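Notebook, ward mockup bench
5 September 2018

Budget sheet for next year is due and the hardware line is still a mess. Writing this down before the vendor calls so I remember what I thought before anyone gave me a slide deck.

What we are being asked to approve, in short: a second pair of hands from Morkance, the Ljungberg service plan on the arms, and a new batch of ward furniture through Sadamia. Ruvia have also sent a quote for a wrist sensor package. I haven't opened it properly. It is 49 pages and the price is on the last one, which tells me most of what I want to know.

Going through them in the order of how much I doubt them.

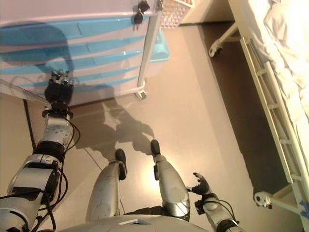 Furniture first, as it's the cheapest and the one everybody wants to wave through. Sadamia want us on their "integration ready" cabinets, with wider handles and marker plates at every drawer. I don't see it. If the point is a ward, the drawers should be ward drawers. The low fronts on the blue cabinet by the bed are where the left hand has to go, down near the floor with the keys hanging off the top corner and the caster underneath, and a hospital isn't going to swap its cabinets to suit us. Every special handle we buy makes our numbers look better and means less. My vote is to spend 1000 on ordinary secondhand units, mixed makes, and leave it there.

One thing I would pay for is caster locks. Nothing fancy, whatever the hardware store has. I'd like to be able to say a cart was locked and have that be true.

Hands. Morkance say the new fingers are rated for a lot more cycles than the old ones. Rated on what, a test rig closing on a foam block? I asked in March and got a brochure. Our trouble has never been closing force anyway. It's thin packets, soft tubing, small pink and yellow bits that end up in the corners, and nothing in the brochure mentions any of it. Before we sign I want 60 drawer runs on a loaner pair, our drawer, our clutter, our people writing down the failures. If they won't lend a pair, that's an answer too.
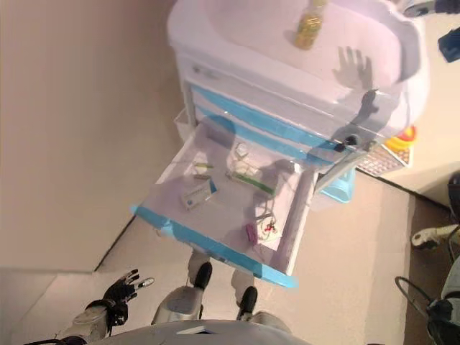

The second question on the hands is what a spare costs in the long run. One pair on the shelf sounds sensible until you count the cables, the connectors and the calibration time after a swap. The quote has the hands and nothing else. I have asked for a line on each of those. If past form holds, the extras will come to something like half the price of the hands again, and they will be "discovered" after the order is in.

Cable routing too. Whatever we buy has to come with a proper sleeve. I am not going to pay new-hand prices and then strap it up with ties ourselves.

Service plan. Ljungberg offer 40 hours a year on site, paid up front, unused hours lost. We log our own downtime and most of it is software or us tripping over our own setup. Could be persuaded on a smaller plan with rollover. Not this one. (They will say rollover isn't possible. They said that about the last discount.)

Sensors. Read the Ruvia quote over lunch after all. The claim is that touch at the wrist will sort out picking from crowded bins. Maybe. What I see in the medicine bin is mostly a planning problem: fingers coming down between a jar and a couple of small cartons with a long box taking up one side. Knowing you have bumped something doesn't tell you how to avoid bumping it. I'd rather put the money into more stock of odd packaging and someone's time to sort failures by type.
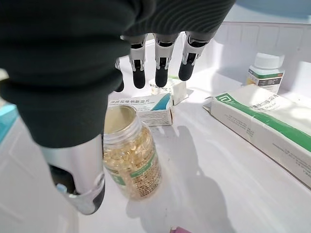 Medicine bin, fingers down beside the open softgel jar.

Also missing from every quote: consumables. Cartons get crushed, labels rub off, and we need a steady supply of the real thing. That goes in as its own line this time. Last year it was hidden under "misc" and got cut.

Where I am for now:

Furniture - yes, ordinary units only, plus locks
Hands - hold until loaner runs are done
Service plan - no as written
Ruvia - no this year, ask again with data from a bin like ours
Consumables - own line, amount to be worked out from the receipts folder

To do: chase Morkance on the loaner and the itemized extras. Find the old receipts. Check if the freight on the hands is in the price or on top of it, the wording on page two can be read either way.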